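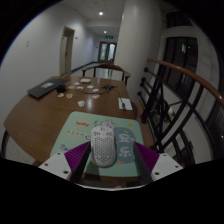 Según uno de los revisores de la primera versión, comparar pinzas manuales solo por la tasa de éxito oculta el efecto del dedo, y convendría separar la geometría de la almohadilla del cierre. La objeción se recoge en este apartado.

Figura 3. Pinza manual con almohadillas estriadas, a ambos lados de un ratón de carcasa perforada.

4.2. Comparación de almohadillas

Se evaluaron dos almohadillas, Virnitz (estriada) y Britarix (lisa), montadas sobre la misma pinza manual. Las placas de montaje, el recorrido de cierre y la posición de la cámara se mantuvieron constantes. El conjunto consta de 2,833 demostraciones repartidas entre 4 objetos, de las cuales 800 se reservaron para validación. La política se entrenó durante 2,000 iteraciones por configuración, con idénticos hiperparámetros.

El ratón perforado (Figura 3) se incluyó por su curvatura y por la discontinuidad de la superficie de contacto. Con la almohadilla lisa, el deslizamiento se concentró en la fase de elevación; con la estriada, los fallos restantes correspondieron sobre todo a errores de alineación previos al cierre. En los objetos de caras planas no se apreció una diferencia sistemática entre ambas.

La transferencia al brazo se ensayó con dos controladores, Fang (posición) y Sokon (impedancia). El primero reprodujo con menor desviación la trayectoria demostrada, pero generó picos de fuerza al contactar con la mesa. El segundo los atenuó a costa de un cierre más lento. La interacción entre controlador y almohadilla no se analizó por separado, y los resultados de la Tabla 2 se presentan agregados por objeto.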